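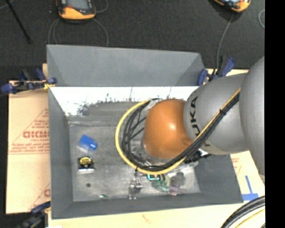
20 Nov 2021

Woke at half past five without the alarm and lay there listening to the gutter. It had rained most of the night. By the time I got up it had stopped, and the street was dark and shiny and the neighbors' cat was sitting on our recycling lid like it does. I made coffee and the last two pieces of toast and wrote a list on the back of the water bill, which I then left on the counter when I went out.

The plan for the day was the river walk, Grudbridge to the old lock and back by the upper path. I've been trying to do it since August. Something always came up. First the heat, then my heel, then the path was closed where the bank slipped. The sign came down last week according to the woman at the bakery, so I decided to go before the weather turned for good.

The bus was on time. Four of us on it and the driver had the heat up so high that the windows ran. I got off at the Grudbridge stop a bit after eight and went into the bakery for a cheese roll and a plain one. I meant to keep both for lunch and ate the cheese one on the bridge.

The river was high and brown, well over the flat stones where people fish in summer. I watched a whole branch go through the middle arch with its leaves still on. The water makes a different sound there when it's up, lower, and you stop hearing the road.

The first stretch is gravel and easy. Then you cross the stile by the pumping station and it's field edge for a long way, and that was wet. I should have worn the boots. I wore the brown shoes because the left boot still rubs, and by the second gate both socks were soaked. After that there was no point in steering around puddles and I made better time.

The repaired section is ugly but solid. They've put in big rocks with wire over them and a new handrail, and moved the path back into the field by the width of a cart. The old hawthorn is gone. I don't know whether it went down with the bank or they cut it. I used to stop under it, and I stood where I thought it had been and couldn't be sure I had the place right.

Birds: two herons, one on each side of the water, not looking at each other. A lot of fieldfares in the hedge past the farm, noisy, going ahead of me from bush to bush. A kingfisher, or the back end of one, by the drain. Long-tailed tits near the lock. No ducks at all until the lock and then a crowd of them, all mallards.

The farm has changed hands. There's a new sign at the lane end that says Kisurum in green letters, and the yard has been cleaned up. The old trailer with the tree growing through it has been hauled off. The new people have a young collie that ran the whole length of the fence with me and then sat down at the corner post and watched me leave.

I got to the lock just before eleven. The cottage is still shut up. Somebody has painted the balance beams, white on the ends and black the rest of the way, and done it carefully. I sat on the dry end of one, took my shoes off, wrung out the socks, and put them back on, which was worse than leaving them alone. Ate the plain roll and an apple. A man came by with a wheelbarrow full of leaves and said it would rain by two. I said I hoped not. He said it would though.

I stayed longer than I should have. The last time I was there was the spring before last, when everything was closed, and I remember how odd it was to see the place with no boats. There were no boats today either but that's normal for November. I tried to remember what I'd been worried about back then apart from the obvious and couldn't come up with much. It's in the old notebook if I want it. I don't think I do.

The upper path goes through the wood and that was the best part of the day. Most of the leaves are down, and the beeches had kept a few low ones that were bright orange even with no sun. The ground was soft but not muddy. It smelled of mushrooms and I saw plenty - gray ones in shelves on a dead birch, small yellow ones in the moss, and a big white one somebody had kicked over. I don't pick them. I don't know enough.

I took a wrong turn at the top, the same one as every time. There's a fork where the left path looks like the main one and it isn't, it goes down to the quarry fence. I was at the fence before I noticed. Ten minutes there and back, and uphill on the way back. I put a stick across the left fork when I got to it, for the next person or for me.

It rained at twenty to two, so the man with the wheelbarrow was right. Not heavy at first. I got the hood up and kept going, and by the time I reached the road it was coming down straight and hard and running along both sides. I missed the bus by a minute or so. I saw it go. The next one was in 42 minutes by the board, so I went into the Abreu and had soup, which was lentil, and a pot of tea. They've moved the tables around and put the fire on. I took the seat nearest to it and my shoes steamed. The girl who brought the soup looked at them and then brought me some newspaper to put inside, and I thought that was kind.

There was an old map of the valley on the wall in there that I hadn't seen before. It shows the river with an extra bend below the lock, a big loop that isn't there now. I'd always wondered about the damp hollow in that field with the willows in a curve around it. It must be the old bed. I'd like to go back in the dry and walk the line of it. The map didn't have a date I could read, the corner was behind the frame.

Home by four. Bath, dry clothes, heating on. Washed the shoes under the outside tap and stuffed them with more paper. They may not recover. The Bemeveck jacket held up well everywhere but the cuffs, and it's old enough now that I can't complain about cuffs. I should reproof it before I wear it again. I have the bottle under the sink.

The list was on the counter where I'd left it. Of the things on it I'd done the walk. Still to do: library books, light bulb for the landing, call about the chimney, stamps. The books aren't due until the middle of the week. I changed the bulb, so that's one more.

Supper was eggs and the rest of the potatoes fried with an onion. I looked up the walk in the old guidebook and it gives it as 10 miles, but that's with the old line of the path and without a trip to the quarry fence. My legs think it was more. The heel was fine all day, which I was most pleased about. It was a little stiff on the stairs just now but no sharp pain. In August I couldn't have done the first field.

I read for an hour and fell asleep in the chair. It's raining again. The river will be up over the lower gate by morning if it keeps on like this, and I'm glad I went today and didn't leave it another week. Tomorrow I'll do nothing much. Maybe the chimney call, if they answer on a Sunday, and I doubt they do.

5 comments

hedgebottom
The hawthorn came down with the bank, back in the winter. I walk the dog there most days. There was a nest in it too.

pat_on_the_hill
I take that wrong fork every time as well. Your stick was still there this morning and I went right for once, so thank you.

Marlpit
Try putting the shoes somewhere cool to dry. Mine cracked across the toes when I left them by the radiator.

hedgebottom
The old loop fills up when the river's high. You can see the whole shape of it from the wood if you look down between the trees after a wet week.

wren58
Was the soup any good? We stopped going when they changed the menu.

Recent entries
The heel, again
Cleaning out the shed, second attempt
A short walk and a long wait
Apples, and what to do with them
Fog until noon
New library hours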